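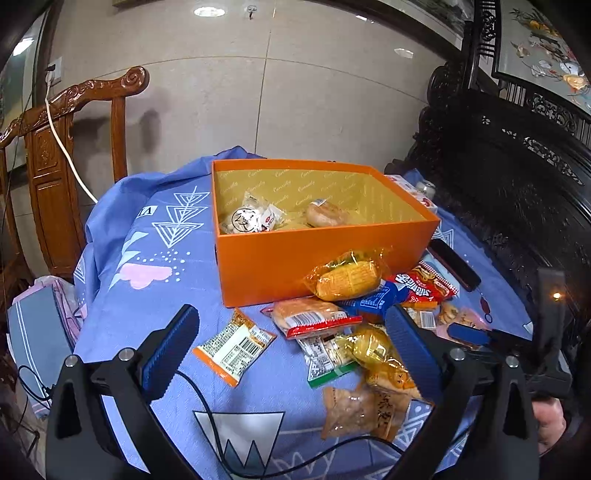

Figure 1. Orange snack box, open, on the blue tablecloth.

Section 3: Setting up your Brutell water flosser

Written by Sugeng Subramaniam for the Lambert edition of the guide. Last changed November 26, 2018.

Okay, you've got everything out of the carton and the little bag of tips is somewhere in your hand (check the lid of the tank, mine was taped in there). I've set up a lot of these at the Gavimdale office and the whole job is quick once you know which way the hose clips in.

Before you plug anything in

Pick a spot near an outlet but well back from the sink. The base is called the Jarik base on the diagram, so if you see "Jarik" printed anywhere, it means the heavy part with the dial on it.

CAUTION: Keep the base and the plug dry. If the base ever falls into water, unplug it at the wall before you reach for it, and don't use it again.

Filling and fitting

1. Lift the tank straight up off the base. It'll feel stuck the first time! Wiggle it a bit.

2. Rinse the tank and fill it with lukewarm water up to the line. I use plain tap water. If your dentist has told you to add a rinse, mix it in now, and plan on running clean water through afterward or the hose gets gummy.

3. Push the tank back down until it sits flat. There's a rubber valve underneath, flat side up. If you see a puddle forming, the valve is upside down, and yes, I've done that more than once.

4. Choose a tip. The plain one is for most people. The one with the tiny brush on the end is for braces, and the soft rubber one is for anybody whose dentist has talked to them about gum pockets.

5. Press the tip into the handle until it clicks. To get it out again, hold the button on the collar and pull.

Note: The tips come with colored rings so a family can share one base. Put your ring on before anybody else picks a color, then you'll never have to wonder.

First run

6. Turn the pressure dial to 2. I know the dial goes a lot higher and it's tempting, but your gums need a while to get used to it.

7. Point the handle down into the sink, turn the unit on and let it run until the sputtering stops. That's only air coming out of the hose.

8. Switch it off, lean over the sink, and put the tip in your mouth BEFORE you switch it back on. (My bathroom mirror would like you to read that step again.)

9. Close your lips just enough to stop the splashing and let the water fall out into the sink. Start at the back and follow the gumline, stopping for a moment between teeth.

10. The timer shuts the motor off after 89 seconds. If you haven't finished, press the button again and carry on where you were.

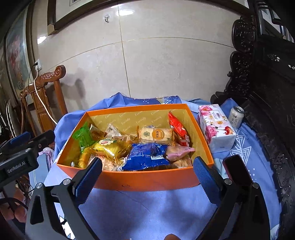 Figure 2. Packaged snacks in the box.

A little pink in the sink during the first few days is pretty common if you haven't been flossing much. If it's still going on after 2 weeks, or anything hurts, stop and call your dentist.

CAUTION: Don't aim the spray under the tongue, into the ear or nose, or straight at a spot where you've just had a tooth pulled. Ask your dentist when it's okay to start again.

When you're done

11. Empty the tank. Run the motor for 3 seconds with nothing in it, which clears the hose, then switch off and unplug.

12. Leave the lid open so the tank can air out.

If you live somewhere with hard water you'll want to do the vinegar rinse too, and I've put that in Section 4 with the replacement tips. I do mine every January, along with the smoke alarm batteries, but the chart there will tell you if your water needs it more often.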